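Iron tablets every other day: a talk with Alcides Cusi

Alcides Cusi has spent most of his working life reading other people's trials. He trained as a pharmacist in Undby, moved to Galville for a job in a hospital dispensary, and now puts together evidence reviews on minerals and blood health. His latest review looks at a narrow question: should people with low iron take their tablets every day, or every second day?

We spoke in November, after the second draft had gone out for comment.

"It started with patients at the counter," he said. "They would come back after a month with half the box left. They felt sick, or they were constipated, and they had quietly started skipping days. I wanted to know how much harm the skipping was doing."

The reasoning behind alternate-day dosing is fairly well known. A dose of iron raises hepcidin, a hormone made in the liver, and while hepcidin is high the gut takes up less iron. Leave a day between doses and the level has time to come down. Cusi accepts the mechanism but is careful about what follows from it.

"Absorbing a bigger share of each tablet is one thing. You are also taking half as many tablets. What matters to the patient is the haemoglobin and the ferritin at the end, and how they felt on the way."

His review began with 442 records from the database searches. Most were dropped at the title stage. Those that remained were mostly small, and they did not agree on what to measure. Some stopped at six weeks, which he thinks is too short to say anything useful about iron stores.

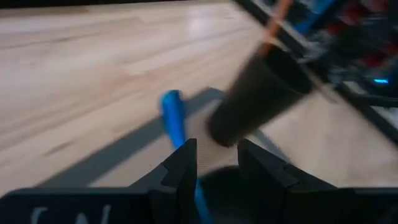

Close-up of a black gripper.

The largest trial he included had 840 people in it, and it gave him the most trouble. Both groups were meant to receive the same total amount of iron, so the alternate-day group carried on for twice as long. "If you compare them on the same calendar date, daily looks better. If you compare them at the same total dose, the gap nearly goes. Both are fair comparisons. You have to say which one you are making."

He has been criticised for leaving out 3 trials. Two had no usable figures for ferritin. The third, run from Lennox, changed its main outcome partway through, and he could not get the original plan from the authors. He wrote to them twice.

"People have asked me to run it again with those put back in," he said. "I did that for the Lennox one, and it is in the appendix. The result moves a little towards daily dosing. It doesn't change what I would say at the counter."

What would he say at the counter? For someone with mild deficiency and no hurry, he thinks every second day is reasonable, particularly if daily tablets upset the stomach. For a person who is clearly anaemic, or late in pregnancy, or waiting for an operation, he would leave the decision to the doctor and expect the answer to be daily tablets or a drip.

He is less interested in the arguments over vitamin C. "A glass of orange juice is fine if you like orange juice. Tea with the tablet is a bad idea. I would move the tea."

A colleague in Ikby is checking the side-effect tables now. Cusi expects the figures for nausea to shift slightly, as two of the trials counted episodes and the rest counted people. The final version will carry a note on that, and the spreadsheet will be put up alongside it for anyone who wants to redo the sums.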